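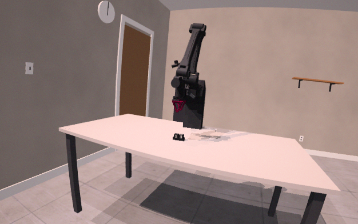
Reading time: 4 min (604 words)

Section 2. Recording a demonstration by remote control

The steps in this section cover teleoperated recording in the Lindau simulator with the Jakorer hand controller. To guide a real arm by hand, go to the section on hand guiding. The file format is the same for both, so recordings from either one can go into the same training set.

Before you start

You need a working Lindau install, a paired Jakorer controller and a saved task file. The task file used throughout this section is sirnham-pick, which has one small black object on a bare tabletop. The goal is to close the gripper on the object, lift it clear of the table and hold it still.

Note: Scene files made before the May release open with the old joint limits. Open them once in the editor and save them again before you record.

Starting a session

1. Open Lindau and choose Task > Load. Select sirnham-pick.

2. Turn on the controller and wait for the status light to stop blinking.

3. Check the port number in the connection panel. The default is 3794. If another program is using that port, change it in both the panel and the controller settings.

4. Choose Arm > Home. Wait until the joint readouts stop changing.

5. Hold the controller in a comfortable position with your elbow at your side, then press Align. The gripper will now follow your hand from that starting point.

6. Move your hand slowly left, right, forward and back. If the gripper moves the wrong way, your view is turned. Press Align again after you set the view.

Caution: If the controller is linked to a real arm as well as the simulator, the real arm will move when you press Align. Switch the output to Simulation Only before you carry out step 5.

Choosing a view

Two views are set up in the task file. The side view is best for judging height over the table. The raised view is best for lining up the fingers with the object before you go down. Use the V key to switch. The view does not affect what is recorded – camera data is saved from every view in the task file.

Recording the approach

7. Press Record. A tone sounds and the frame counter starts.

8. Bring the gripper over the object at a steady speed. Pauses are recorded like any other motion, and a robot trained on long pauses will learn to wait.

9. Lower the gripper close to the tabletop. Slow down for the last part of the move.

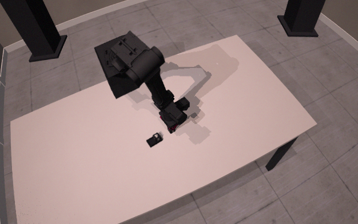
10. If the fingers come down beside the object, raise them slightly, move across and lower them again. Do not drag them along the table. A small correction like this is fine to keep, and a few of them in a set are useful.

11. Squeeze the trigger until the grip readout turns green.

12. Lift straight up and hold until the second tone.

13. Press Stop. Choose Keep or Discard.

Note: Recording stops on its own at frame 1116. A take that runs that long should be discarded and done again.

Checking your takes

Play back each take at normal speed before you record the next one. Look for sudden jumps in the wrist, which usually mean the controller lost tracking. Discard any take where the object was knocked away before the grip, unless you are building a recovery set.

Petronella Mnguni, who wrote the Nieminen training scripts, suggests changing the start position of the object between takes. Use Task > Shuffle for this. The arm returns home each time, so press Align again before the next recording.

If the gripper shakes

Raise the smoothing value one step at a time under Controller > Motion. High values make the arm lag behind your hand – most operators notice it first when lowering onto the object. If shaking continues with smoothing raised, charge the controller and pair it again.

Section text by Shanti Mathur.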